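4.2 Sorting by Category onto a Two-Level Shelf

The second benchmark task tests whether a policy trained with wrist views can place objects of nearly equal size at locations that depend on their type. Three object classes are used: bare toilet paper rolls, rolls wrapped in green paper, and cream-colored cylindrical containers. The classes were chosen so that gripper opening carries little information about identity. A policy that ignores appearance and relies on finger position alone should therefore perform near chance on the choice of target.

Both arms are mounted on a common base rail at the front of the workspace and share the floor between them. The Garik controller runs the two arms under a single action head, following the setup of Section 3.1. No arm is assigned to a class. The policy selects which arm reaches for which object, and the collision margin is enforced downstream by the Vatgate safety layer without retraining. Figure 3 gives the layout during execution, with both grippers occupied. 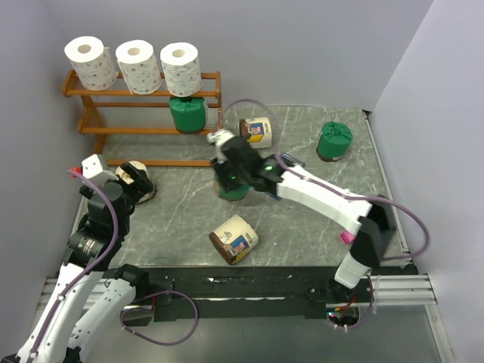

Figure 3. Sorting task, fixed camera. The left arm holds a cream container while the right arm holds a green-wrapped roll; three bare rolls stand on the top rail of the shelf.

Demonstrations were collected by teleoperation. Ansari and Kiani each recorded half of the 114 demonstrations, with starting positions drawn from the Soltani layout generator. Episodes were cut at 800 control steps. Demonstrations in which an object left the floor area were discarded before the count was taken. We did not remove demonstrations with hesitations or second grasps, as earlier trials suggested that these help the policy recover from a poor first contact.

Placement on the upper level of the shelf is the hardest part of the task. The rail offers a narrow support, and a roll released with a small tilt tends to roll off or lean on its neighbor. The fixed camera is of limited use at this stage: the gripper can hide the contact region, and small changes in tilt cover only a few pixels. The wrist view keeps the held object near the center of the image throughout the approach (Figure 4).
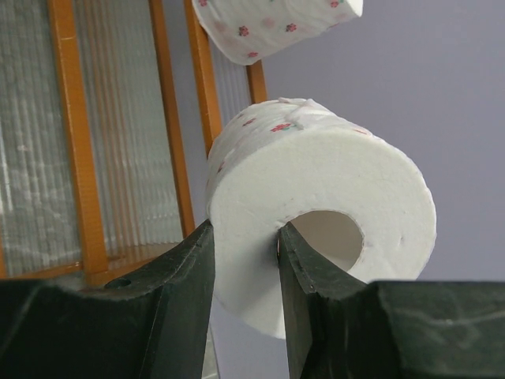 Figure 4. Wrist view of a held roll. The angled fingertips meet the flat end face and leave most of the central opening exposed. A second roll is partly visible at the top.

Two features of the wrist view appear to matter. The first is the round end face of the roll, whose outline changes with orientation and gives the encoder a direct cue for tilt. The second is the sparse print on the curved surface, which provides a weak cue for rotation about the roll axis. Loose tissue, such as the raised flap in Figure 4, changes the outline locally. We did not mask such regions in training — the encoder sees the raw image in all conditions.

We compare the full model with a version that receives the fixed view only. Both were trained on the same demonstrations with the same number of updates. The full model completed 86 percent of test episodes, against 56 percent for the fixed-view version. An episode counts as complete only if every object rests at its assigned location after both grippers have opened and withdrawn. Partial credit is not given.

Most of the gap comes from upper-level placement. Errors in class assignment were rare in both conditions, and when they did occur they involved a container taken for a wrapped roll. The fixed-view model more often released a roll before it was supported, or pushed one already placed. Adding the Cekbridge depth stream to the fixed-view model reduced early releases but left the second kind of error unchanged. We return to this in Section 5, where the wrist encoder is frozen during the final stage of training.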